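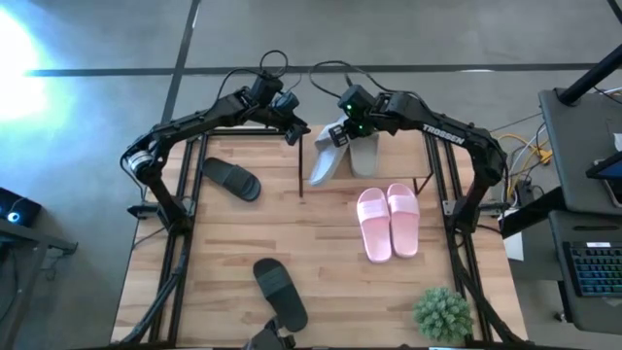 Shoes off at the door: do you ask guests?

delwyn_doolan
Evening all. We moved to Ellery in August and the new hall carpet is a very pale oatmeal (my choice, I know, I know). I grew up in a house where you took your shoes off without thinking, but my husband's family would sooner take off their trousers! His mum is coming to stay for 7 nights and I'm wondering how to bring it up kindly. Do you ask, or do you just hope?

Flidard26
I just ask, love. A cheerful "pop your shoes off if you don't mind" as you're taking coats, and then straight on to the kettle. I've only had two people refuse in all my years of doing it and one of those had a bad hip, so fair enough.

vaughan.kingi
I'm going to disagree, gently. A carpet is for walking on. My nan would have been mortified to make a visitor stand there in their socks, and older people can feel quite unsteady without a proper sole under them. Put a good mat down and get the carpet cleaned in spring.

womisora
Somewhere in between for me. We keep spare slippers for visitors and most people pick a pair without a word being said. A low rack does the job, and it needn't take up much room.
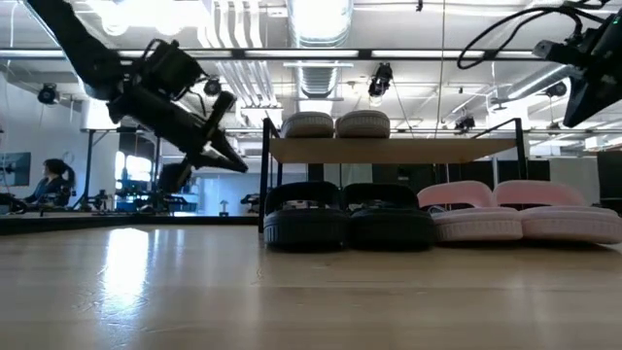
Slippers up top, slides underneath

delwyn_doolan
Oh, I do like that, womisora! Do people mind sharing, though? My sister-in-law is funny about feet.

womisora
A few do, and they bring their own or stay in socks. The slides wipe clean, so I give those a going over after everyone's gone home.

vaughan.kingi
I still say leave your mother-in-law be, Delwyn, but I'll admit slippers are a kinder way of going about it than a sign on the door. My neighbour has a sign. I've stopped calling round.

Flidard26
Ask her shoe size on the phone beforehand and buy her a nice warm pair as a welcome present. Then they're hers, and they can live at yours for next time.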